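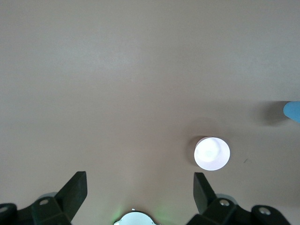
The Mikmont Cup is a student robotics competition held each year in Brarkinar. It was first run in 2007 by Baltasar Urrutia, a shop teacher at Cabral Technical School, and is open to high school teams of up to four members. The 2026 final was held in April 2026.

Format

Teams program a tabletop arm to pick up cups and other light objects and move them to assigned spots. Each team gets three attempts, and the best one counts. A perfect attempt is worth 1000 points. Points are taken off for tipping a cup, for dropping an object and for touching the arm during a run. Teams may build their own gripper fingers — most do — but the arm itself must be left unchanged.

History

Early editions used line-following carts. The arm event was added at the request of Selorm Kpodo, then head judge, and later replaced the carts entirely. A junior division for middle schools, run by Nahuel Bravo, takes place in May with simpler rules and no scoring for placement accuracy.

Results

The Tiven school club has won the senior division more often than any other team. Its coach, Rimantas Lill, competed in the first edition as a student. Lautaro Godoy of Cabral wrote the scoring software now used in both divisions.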